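Sorting and Storing Flower Seed for a Shared Seed Library
Student Project Report, Testdale College

Why we picked seeds

We came to this project by way of a drawer. The drawer is in the potting room behind the Ranasinghe greenhouse, and for as long as any of us have been at Testdale it has been the place where leftover seed packets go. People finish a planting, have half a packet left, feel bad about throwing it out, and in it goes. By the time we opened it properly last fall it would hardly slide on its runners, and we found packets folded into other packets, packets with the corners chewed or torn (we never settled which), and a fair amount of seed that had simply escaped and was rolling around at the back with the pencil stubs.

Our course asks for a project that improves something on campus and can be finished in one year, written up, and handed over to whoever comes next. Some groups build things. We thought it would be nice to fix the drawer, and to turn what was in it into a little lending library of flower seed that students and neighbors could borrow from in spring and give back to in the fall. It sounded like a small job. It grew, the way tidying always does once you start pulling things out and finding more things underneath!

What we wanted to find out

We had a few questions at the start, and we kept coming back to them all year:

Can people who don't garden sort seed packets correctly by looking at the front of the packet?
Does it matter whether the packets are laid flat, stood up, or kept in a tray while you work?
How should flower seed be stored in a building where the heating comes and goes?

We stuck to flowers. There were vegetable packets in the drawer too, but the vegetable people already have their own cupboard and their own way of doing things, and we did not want to step on any toes.

Background reading

Most of what we read about storing seed agrees on the main points. Keep it cool, keep it dry, keep it dark, and don't let the temperature swing up and down. Moisture is the big one. A seed is alive and resting, and damp air wakes it up just enough to use up what it has stored. Seed kept in a warm, steamy greenhouse ages a good deal faster than the same seed kept in a closed tin in a cool closet, and a greenhouse potting room is nearly the worst place you could choose. We felt a little silly reading that, with our drawer a few steps from the misting bench.

Different flowers also keep for different lengths of time, and they want different things at planting. Cosmos is about as easy as flowers get. You can sow it straight into the ground after the last frost, it doesn't mind poor soil, and it sprouts quickly. Hollyhock asks for more patience. The older kinds are usually biennial or short-lived perennials, so a person who borrows hollyhock seed in spring may be looking at leaves all summer and flowers the year after. We thought borrowers deserved to know that before they took a packet home, and it became the reason for our colored cards, which come up below.

How we set up the sorting

Our first plan was to sort by Latin name. We gave it up in one afternoon. Several packets in our collection are printed partly or wholly in Chinese, a few are in Italian, and the older ones have lost their printing to damp, so for most of us the Latin name was either missing or a long search away. What nearly every packet does have is a picture of the flower. So we switched to sorting by picture first and checking the name afterward, with one person in the group who reads Chinese confirming the characters and writing the common English name on a slip.

The method we ended up with goes like this. All the packets come out onto a flat surface, face up. Anything torn or open goes into a separate envelope right away, before it can spill. Then you look for matching fronts and bring those together in a row, all facing the same way, with a bit of space in between so you can pick one up without dragging its neighbors along. Packets that don't match anything yet stay off to one side until a partner turns up. When a row is done it gets a card, and the whole row goes into a box behind the card.

We tried this with 20 people who said they had never grown anything. Each one sorted the same set of 50 packets, and we let them take as long as they liked. Two kinds of mistakes kept coming up. The first was grouping by color, so that a pink cosmos would end up beside a pink something else. The second was grouping by maker. When one company uses the same layout on everything it sells, with the same header and the same colored strip, the packets look like a family even when the flowers have nothing to do with each other, and a tired sorter puts them in one pile. We did it ourselves more than once.

Laying them flat won easily over standing them up. Standing packets slump, and you can only read the front one. The tray was better than standing but the rim got in the way of fingers, and people with longer sleeves kept sweeping packets into the corner. A plain open surface with plenty of elbow room was what everybody asked for in the end.

We also learned to be relaxed about wrinkles. A good many of our packets are creased, and the foil-like ones catch the light so that you have to tip your head to read them. One of our group spent an evening pressing packets under a dictionary, and they curled right back up again by morning.

Storage

For the boxes we compared three containers: a cardboard shoe box, a lidded tin, and a plastic box from Sivetti with a rubber seal. We put a small humidity card in each and left them in the same closet for 8 weeks. The shoe box followed the weather outside almost exactly. The tin did better than we expected. The Sivetti box stayed the driest, though we noticed that if you close it on a damp day you shut the damp in with the seed, so we now add a cloth bag of dry rice and change it each month. We know rice is not the best drying material there is. It was what the kitchen could give us, and the cards stayed in the good range.

The cards are simple. Green means sow it and see flowers the same year. Yellow means start it indoors. Blue means be patient, it may bloom next year. Cosmos is green, and hollyhock went on blue after some debate, as a few modern kinds will flower in their first summer and one of us had grown one and was quite firm about it. We wrote "may" on the card and everybody was happy.

Two views of the packets out for sorting:
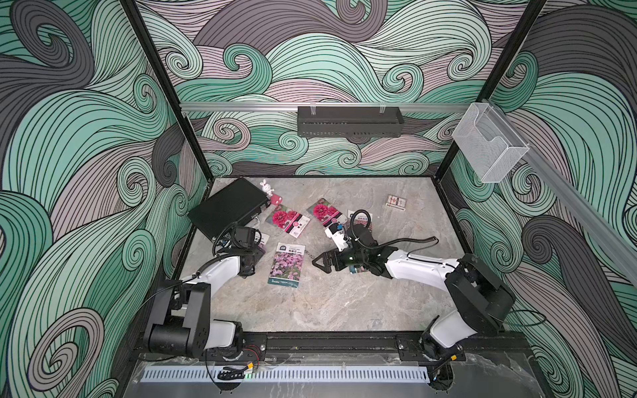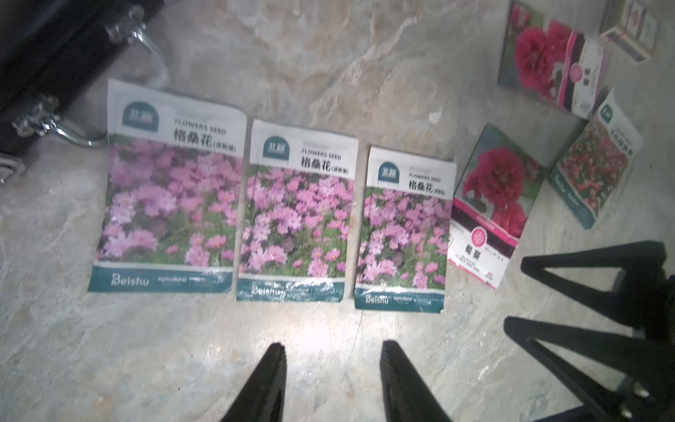
Department of Horticulture and Community Projects, Testdale College

The close view shows the matching step better than we could explain it in words. The three cosmos packets are side by side with small gaps between them, and the name 格桑花 can be read in the white band at the top. The hollyhock, 蜀葵, is over to the right at a slant. The other Beishu packet on that side, the one with the small red and pink flowers, is a good test for a beginner. It has a white header and teal logo like the cosmos packets, and if you were going by the design and skipping the photograph you might well slide it into the row.

Results and what we would change

Sorting by picture worked well enough that we are keeping it. Most people's mistakes were caught at the checking step, and the ones that slipped through were nearly all packets with a mixed bouquet on the front, where the picture doesn't tell you much. For those we now go straight to the back of the packet, and if the back is no help either, they go in a box marked Surprise. The Surprise box has turned out to be rather popular, and we may have to ration it.

If we were starting over we would test whether the seed was any good before we sorted it. We did it the other way around, and so we lovingly labeled and boxed several packets that later gave us nothing at all on a damp paper towel. A simple towel test with a pinch from each packet takes very little effort, and it would have saved us a lot of handwriting.

We would also ask for the larger room sooner. We did our early sorting on the end of the potting bench, sharing it with a tray of ferns, and a draft from the door undid a whole evening's rows.

Handing it over

The first version of this report was turned in on 12 March 2020. The boxes, the cards and the sorting notes are kept in the Trokska closet on the ground floor, on the second shelf, and the borrowing sheet hangs inside the door. Next year's group should plan to do the towel test over winter and to sort what comes in before planting starts in May. Please change the rice. The spare cards are in the flat tin, and there are plenty of blue ones left.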